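Wrist camera demos: how many before you stop collecting?

eswanson
We're gathering demos for a card-flipping policy and I'd like a sanity check. The task is to fold down one named card on a two-row guessing game board. One arm, wrist camera only, teleoperated. I have 148 episodes so far. My partner on this wants 2,000 before we train anything. That's most of May at the pace I go.
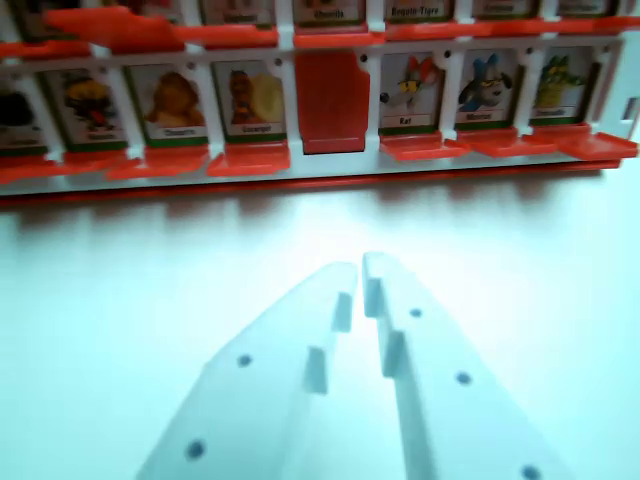

My own feeling is that we should train now on what we have and see where it fails. The instruction is always a name, and the model has to find it from the wrist view. I worry about that part more than the motion. From this distance "Raf" is easy to read, and so is "Requin-Tigre" up top, but several of the other labels are a blur. If I can't read them, I don't see how more episodes like this would help.
Euan Swanson

gretis
Train now. At 300 we already knew which half of our data was useless. Would have been good to know sooner.

tallow_k
Disagree with training now. With 148 you'll get a policy that goes to the middle of the board every time and you'll learn nothing from it. How are the target cards spread out?

eswanson
Not evenly. Lower row gets most of them. The upper row is harder to reach without bumping the rail, so I've been putting it off.

tallow_k
Then that's your problem, and 2,000 of the same won't fix it. Make a list of every slot and work down it. Also change which cards are already down before each episode.

urquhart
Second the list. On labels, can you start each episode with a look from closer in? We added a short pass along the row before the grasp. Episodes got 3 seconds longer and that was fine for us.

gretis
I wouldn't do that. It teaches the arm to wander. Put a fixed camera over the table and read the names from there.

urquhart
A fixed camera has its own blur at that distance. Depends on the lens.

eswanson
No second camera on this setup, so I'll try the pass. Plan is to fill in the upper row until I hit 300, train once, then decide. Mendbridge export or Atilix for the episode files?

tallow_k
Either. Just don't mix them halfway.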